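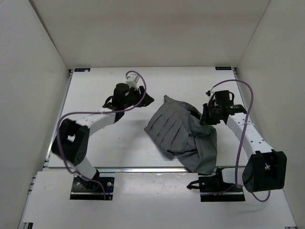 The grey pleated one, before folding

My aunt Nanayakkara had a rule for pleated cloth: you never fold it across the pleats, only along them. When I was a child I thought this was a superstition. Now I have a grey pleated piece of my own to look after and I understand her better.

A flat cloth forgives you. You can find two corners, shake it, and it is more or less a rectangle again. With pleats, the corners hide. You pull one side and the whole thing becomes narrow like a closed fan, and then you let go and it opens where you did not want it. When it lies in a heap I cannot say at first which is the long side.

My way at present is this. I put it on a bare, pale table, so that I can see the edges well. I look for a hem and follow it with two fingers until I come to a corner. Then I do the same from the other end. I do not shake it. Hashini Pramanik, who was my neighbour in Istham, shakes everything, even napkins, and for cotton she is right, but pleats do not like it.

When both ends are found I let the pleats close by themselves and lay my hand flat on top – only the weight of the hand, no pressing. After that I fold along the length, in thirds if the cloth is wide, and I roll it the rest of the way. A roll of 40 centimetres fits in my drawer if I put it in diagonally. I have tried hanging also. The pleats at the top stayed nice and the ones at the bottom became lazy.

About ironing I am still not sure. Mio Iwasaki wrote to me in November that she uses steam from a distance and never touches the cloth with the iron. I tried it once with a scarf and it took me four attempts to have the same line again, so perhaps my distance was wrong. If somebody has a better method for the long pieces, please write it in the comments. I would also like to know what you do with the hem when it curls, because mine does it at one end only.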